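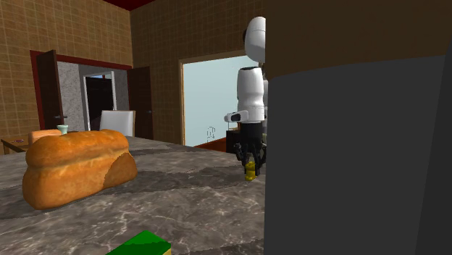

4. What we bought, and what we left until later

4.1 Starting in simulation

I'll admit that when Léonie Cordier and I sat down to plan the Lodlow kitchen work, we had the order of things backwards. We wanted to pick the arm first, then the gripper, then find a room to put it all in, and only after that think about tasks. Rüdiger Hollmann (who signs for the equipment, so we do listen to him) asked us to spend nothing on hardware until we could show him the job being done on a simulated worktop. I grumbled for a week or so and then got on with it!

So everything in this section comes from a rendered kitchen. The arm is a Franka Emika on a fixed pedestal beside a marble counter, and the things on the counter are the sort of small groceries we'd want handled in the real room: bread, rolls, a little carton and so on. Fig. 3 shows the arm working at the small end of that range, with the gripper right down at the counter and the carton next to it. 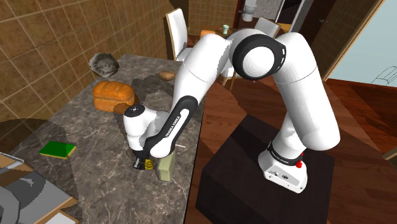
Fig. 3. The simulated arm with its gripper at the counter surface, beside the small green carton.

4.2 Where the pedestal goes

This was the question that ate most of our planning time, and it's the one I'd push other groups to settle early. A pedestal is cheap to move in a simulator and a real pain to move once it's bolted down – our quote from Engelhardt for drilling, fixing and levelling came to 1,780 euros, and they charge the whole lot again if you change your mind. We tried seven positions along the counter before choosing one, and Pylyp Zakharchenko wrote a short script that ran the same set of 84 grasps from each. Two positions looked lovely on the floor plan and were hopeless in use, with the elbow folded up awkwardly whenever the gripper had to come down close to the base.

Those runs changed the shopping list too. We'd pencilled in a linear rail from Skutonen so the arm could slide along the worktop, and I was very keen on it (I still am, a bit). But from the position we settled on, the arm could get to every grasp we cared about, so the rail came off the list and went into a second phase, to be looked at again in September.

4.3 Fingers, spares and the bits we forgot

Our first budget had one line for the gripper and nothing at all for fingers. Malte Thiele spotted that. Small objects standing close together leave very little room for a fingertip, and the pads we'd assumed in the early runs were too fat for the job, so we thinned them in the model until the neighbouring objects stopped getting knocked. We then set aside 2,000 euros for machined fingers and spares, on the theory that real ones wear out and simulated ones don't.

We also left out delivery to the Trulham building, which has no goods lift, and a decent stool for whoever is minding the arm. Detlef Schmieder has since added both.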